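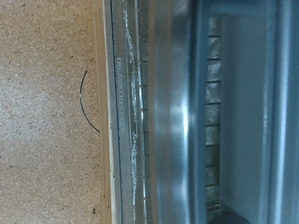
How to Clean a Kitchen You Have Been Ignoring

By Crescencio Cuevas

I put off the big clean every year until March, when the light gets low enough through the window to show me what I've been living with. It takes me an afternoon and most of a pot of coffee.

You'll need dish soap, baking soda, white vinegar, a plastic scraper, 4 old cloths and a bin bag you're prepared to fill.

1. Do the oven glass first
You'll never have this much energy again. Mix baking soda and water to a paste, smear it over the cold glass and leave it for 57 minutes. (An hour is fine. I get impatient.) Scrape gently, then wipe with a damp cloth until the white streaks stop coming back. They will come back. Vinegar on the last cloth usually settles the argument. On stainless steel, wipe along the grain and keep the scraper away from it.

2. Sort the utensils
Lay everything out on a flat surface where you can see it. Slotted spatulas need a bottle brush through each slot, since grease likes it in there. A few scuffs on the blade are fine, but a melted corner means the bin bag. I once owned six spatulas and used one.

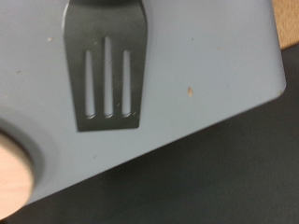
3. Wash the pottery by hand
Anything glazed with a narrow neck gets warm water, a drop of soap and a handful of uncooked rice. Swirl, tip out, rinse, and stand it upside down on a folded towel. Go easy around the shoulder, where the color changes and the dust settles in. A blue-gray glaze hides grime very well — mine fooled me for years. 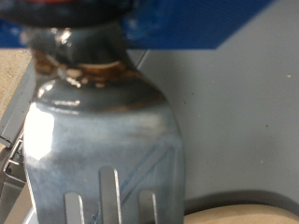 Dry the outside with a soft cloth and give the inside until the next morning before you put flowers or forks anywhere near it.

4. Put back less than you took out
Wipe the shelves, let them dry, and return only what you've used since last March. Leave the bin bag by the door and go sit down.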